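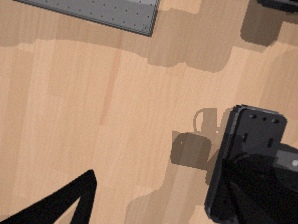

Why spend a whole semester in a simulator when there is a real bench down the hall, a commenter asked under our project post, and will any of it carry over? Start the talk with that comment. Read it out, then leave it on the screen during the introduction.

Introduction (2 min)
Student project, Grellholm Technical College, robotics elective. Our task was plate handling: pick up a multiwell plate, move it, set it down within tolerance. Everything tonight is from the simulated bench. We call the project Breltero. It started as a folder name and stuck.

Short answer to the comment: we had two hours a week on the real arm, shared with another section. In the simulator we could leave a job running overnight.

What we built (4 min)
Bench model first. Wood tabletop, perforated deck, gripper, plate. Mention that we spent too long on the deck holes. Then the controller, which we rewrote in October after the first version kept closing the fingers before the arm had stopped.
Lighting was the last piece. We moved the lights between runs so the vision model would see plates with hard shadows across them. Before that it was trained on flat light only and did badly on anything else.
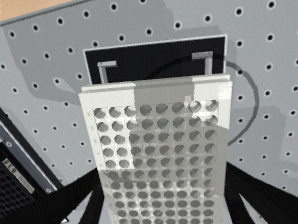 Plate between the gripper fingers, over the deck. Simulated bench.

Point to the shadow edges on the plate. Part of the grid is bright and part is gray. Our first edge detector took a shadow line like that for the side of the plate. Pause here, people usually want to look at it.

Results (4 min)
3,632 full runs logged. We planned for 4,000 and lost a stretch of them to a disk that filled up over fall break. The first 1,000 used the old controller, so they are kept out of the results chart. Say this before somebody asks.
Most common failure: one finger touches early and the plate turns a little. Second most common: good grip, bad release. Skip the table if we are behind.
Do not read out the percentages. They are in the handout.

What carried over (3 min)
We tried the new controller on the real arm in the Dobson lab near the end of term. Motion was close. Grip force was not, and we had to set it again by hand. The vision model needed roughly 600 real photos added before we trusted it.
So the answer to the comment is: some of it. Go back to the first slide here.

Next term
Lids. Stacked plates. A better way to name log files.
The next group takes over the code in January. Setup notes are in the Simura folder on the shared drive, and the old controller is still in there, marked as old.

Questions (5 min)
Likely ones: cost, how long one run takes, whether we tried a different gripper (no). If the question is about liquid handling, we did not do any. Leave the lab contact slide up while people pack up.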